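How to read your electricity meter and send the reading

Many customers of Orkis in Varberg still have a meter without automatic reading. If you have one of these, you must send the reading yourself, one time each month. It takes only a few minutes, and you pay for what you have used and not for an estimate.

Before you start, find your customer number. It is printed on the first page of your bill, under the address. You will also need a torch if the meter is in a dark cupboard.

Stand straight in front of the meter. Write down the black digits from left to right, for example 1268. Zeros at the beginning should be written too, but please leave out any digit in red or after the comma.

If you have day and night rates, the meter shows 2 numbers. Press the grey button to change between them. The day rate is marked T1 and the night rate T2. Write both on paper together with the mark, so you do not mix them later.

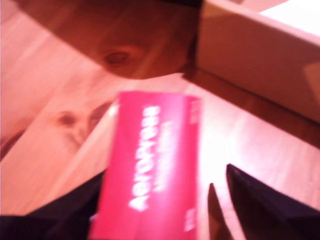
What happens if I forget to send the reading?

Orkis will then make an estimate from your use in the same month last year. The next reading that you send will correct it, and the difference comes on the following bill.

Now log in to your page and choose "Send reading". Type the numbers and compare them with the last ones shown. The new number must be the same or higher. Press "Confirm" and wait for the green line.

The reading should arrive before the 15th. The page is closed for maintenance every night until 2 o'clock, so it is better to try in the evening, before 9.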